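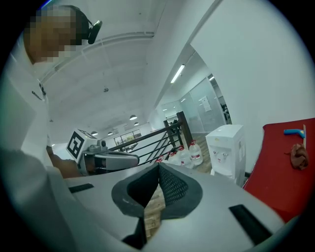
4.3 中庭回廊边缘的物品停放

本节讨论Otstead办公楼上层回廊的边缘地带。前两节已分别就工位区与茶水间的物品周转作了分析,回廊在原设计文件中被归为通行面积,不计入任何部门的使用面积,亦未配置固定家具。现场调查表明,该区域在日常使用中承担了相当一部分临时存放功能,其中以桶装饮用水最为稳定,其余物品的种类与位置变动较大。

4.3.1 空间条件

回廊围绕中庭布置,地面为木质铺装,临空一侧设白色弧形栏板,其上为黑色金属栏杆,杆件有竖向与斜向两类。栏杆以外可望见建筑下层的浅色地面,该处布置有桌椅,供用餐、会客及小组讨论使用。就空间等级而言,回廊与下层公共区之间存在明确的视线联系,而二者的管理归属不同:下层由物业单位Medve统一管理,上层回廊则由租户Vitetti自行维护,边界以栏板内侧为准。

这一归属划分对物品停放具有直接影响。物业每日巡查以下层及楼梯间为主,回廊仅在消防检查时纳入。租户方面,回廊的保洁由外包人员承担,其工作内容限于地面清洁与垃圾收集,合同未规定对停放物品的处置权限。访谈中,外包人员普遍表示,遇到靠边放置的水桶或纸箱时会绕行清洁,不作移动。由此形成了一条事实上的缓存带,物品一旦放入,通常由放置者本人或使用者取走。

本研究将栏板内侧起300毫米范围定义为“边缘带”,将其余部分定义为“通行带”。该宽度依据预调查确定,可容纳单排大号水桶,且对双向行人交会的影响较小。凡物品投影全部落入边缘带者,记为“靠边停放”;有任何部分进入通行带者,记为“侵入停放”。弧形段的量取以栏板底边为基准,沿法线方向进行,以避免直线量取在曲率较大处产生偏差。

4.3.2 观察方法

观察在七月进行,共完成44次巡视。每次巡视沿固定路线绕行回廊一周,由Aishwarya Annamalai与Spyros Stojanović轮流担任记录员。记录内容包括物品类别、所在分段、停放方式以及相邻物品。回廊按结构柱位分段编号,编号自电梯厅起顺时针排列,与4.1节平面图一致。为减少对使用者的干扰,巡视过程中不触碰任何物品,亦不询问在场人员,有关归属与用途的信息均在随后的访谈中补充。

访谈对象共19人,包括租户方行政人员、普通员工、外包保洁人员及送水人员。访谈提纲由Sowmya Gounder拟定,主要涉及三个方面的内容,即物品由谁放置、预计停放多久以及选择该处的理由。访谈均在工作时间进行,未作录音,以笔记形式整理后交受访者核对。其中一名送水人员因更换线路未能完成核对,其回答仅用于背景说明,不作为论证依据。

物品类别采用4.1节的编码体系,但对“容器类”作了细分。大号水桶单列一类,不再区分满桶与空桶。理由在于记录员从通行位置观察时,对半透明桶身的液面判断并不总是可靠,预调查中两名记录员对同一批水桶的判断即出现过分歧。区分满桶与空桶对周转分析固然重要,相关数据改由送水单据取得。

4.3.3 水桶的排列与位置

在各类停放物品中,大号水桶的排列最为规则。水桶多成单排,紧邻白色栏板放置,排列方向与栏板走向一致,桶与桶之间留有便于抓取的间距。图4所示即为四只水桶靠栏板成排停放的情形,桶上可见红色的盖或提手部件。该类排列在弧形段与直线段均有出现,弧形段的排列随栏板略有转折。

图4 上层回廊弧形段的使用情况,左上方可见沿白色栏板成排停放的水桶(作者团队拍摄) 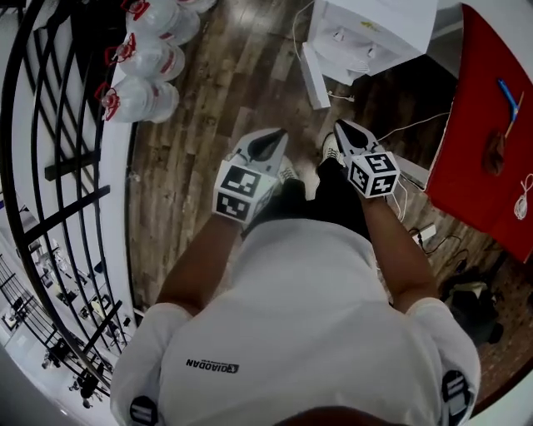 从送水流程看,水桶停放于回廊边缘具有一定的合理性。送水人员由货梯抵达本层后,需经回廊进入茶水间,而茶水间门宽有限,室内柜下空间仅能容纳少量备用桶。当备用桶已满时,送水人员将其余水桶沿栏板放下,由行政人员在单据上签收。单据显示,调查期内有34只水桶经此方式交接,其余直接送入茶水间。行政人员认为,靠栏板放置既不占用墙面一侧的消火栓前区,也便于从工位区直接看到余量。

靠墙一侧未被采用,另有若干原因。首先,墙面一侧设有会议室门,门扇向外开启,开启范围内不宜停放重物。其次,墙面踢脚在前一年重新粉刷后,租户曾要求避免在墙边放置易碰擦的物品,该要求虽未形成书面规定,但在受访的行政人员中被多次提及。再次,员工在墙侧行走的比例较高,栏板一侧则多为短暂停留。上述因素共同使栏板一侧成为优先选项。

需要指出的是,优先选择栏板一侧并不意味着该处不存在风险。水桶自重较大,桶身为圆柱形,倾倒后有滚动的可能。栏板在底部形成连续的实体边缘,对滚动有阻挡作用,但这一作用取决于边缘高度与桶径的关系,本研究未对此作受力测试。Karthikeyan Murthy在审阅初稿时建议,对横置的水桶应单独统计。鉴于现有记录表未设该字段,仅能在备注栏中检索到零星记载,故本节不对横置比例作出推断。

4.3.4 与其他活动的共存

回廊边缘的停放与其他使用活动在同一区段内并存。巡视中曾多次记录到人员在水桶附近站立、交谈或进行手部操作。此类活动一般发生在通行带内,人员有时面向栏杆,有时背向栏杆,与成排水桶之间保持一步以上的距离。就地面使用而言,水桶与人员形成了较为稳定的分区:水桶贴近栏板,人员居于木地面中部,行人由外侧通过。

这种分区在水桶数量较少时能够维持。数量增加后,排列由单排转为双排,外排水桶即进入通行带,构成侵入停放。访谈中,员工对单排水桶大多表示没有留意,对双排水桶则能较为准确地回忆其位置与持续时间。一名受访者提到,双排期间曾将随身物品放在桶盖上打电话,离开时忘记取回。另有受访者将双排水桶视为“这里不要站人”的标志,并因此改在电梯厅一侧接听电话。可见排列形式的变化会影响使用者对区段性质的理解,其影响程度大于桶数本身的变化。

声环境方面的反映相对有限。由于回廊与下层公共区相通,下层的谈话声可传至上层。部分受访者担心放置水桶时的撞击声影响下层,但物业方面的投诉登记中未见相关条目。据行政人员介绍,送水时间已调整至午餐之前,此时下层人员较少,放置时的声响不易引起注意。

4.3.5 与Cliltevholm案例的比较

Sointu Lehtinen在Cliltevholm办公楼所作的先期调查提供了可比较的材料。两处建筑均设有中庭与环形回廊,桶装水的配送方式也基本相同。主要差异在于,Cliltevholm的栏杆直接固定于楼板侧面,地面边缘没有实体栏板,杆件之间的空隙直达地面。在该建筑中,水桶几乎全部停放于墙侧,受访者给出的理由集中于“怕东西从缝里滚下去”。

两案例的对照表明,底部实体边缘的有无对停放位置的选择具有明显影响。Otstead的使用者在访谈中极少主动提及栏板,但当被问及为何不担心物品坠落时,多数人随即指出底部“有一道白边挡着”。栏板在设计图中仅作为饰面收口表达,其对物品停放的限位作用并未见于设计说明。本研究认为,此类未被明文规定的限位条件应在回廊设计阶段予以考虑,并与物品停放的管理要求一并核定。

应当说明,两处建筑的租户性质与人员密度并不相同,Cliltevholm的调查时段也较短,上述比较仅限于停放位置的选择,不涉及周转速度。关于周转速度的讨论见4.4节。

4.3.6 对管理的建议

根据以上分析,对回廊边缘带的管理可作如下调整。租户宜在送水单据中增列停放区段一栏,使交接位置可以追溯;边缘带内以单排停放为限,超出部分由送水人员带回或改送下一批次。保洁合同可增补一条,允许保洁人员将侵入通行带的水桶移回边缘带,移动后在巡查表上注明。对于横置的水桶,应由发现者扶正后再行清洁。

关于是否设置固定水桶架,受访者意见不一。行政人员倾向于设置,认为有利于控制数量;员工则担心固定构件会缩短栏杆前可供停留的长度。考虑到回廊木地面不宜打孔固定,且弧形段难以采用标准化尺寸的架体,本研究建议先以地面标线试行,试行期间继续沿用本节的分段编号进行记录。标线颜色应与木地面有足够对比,并避免与消防疏散标识混淆。

读者评论

回廊观察员
300毫米这个宽度是按桶的外径定的还是按行人交会定的?文中两个理由都写了,但没有说哪个优先。我们楼的回廊比较窄,想套用这个划分,照这个值画完以后通行带就不够了。

阿默
Cliltevholm那一段希望能多写一点。栏杆底部有没有实体边,我们做改造时从来没有跟放东西联系起来考虑过。另外请教,4.1节的平面图在哪里下载?

行政小郑
看完去我们那层转了一圈,水桶也是沿栏板一排放着。送水师傅说一直是这么放的,签收单上确实没有写位置。准备把“停放区段”这一栏加上试试。

Lin_Y
不区分满桶空桶我觉得可以理解,但4.3.6里提“超出部分带回”,实际操作时空桶先带走就解决一大半了,建议把空桶回收的频次也补进去。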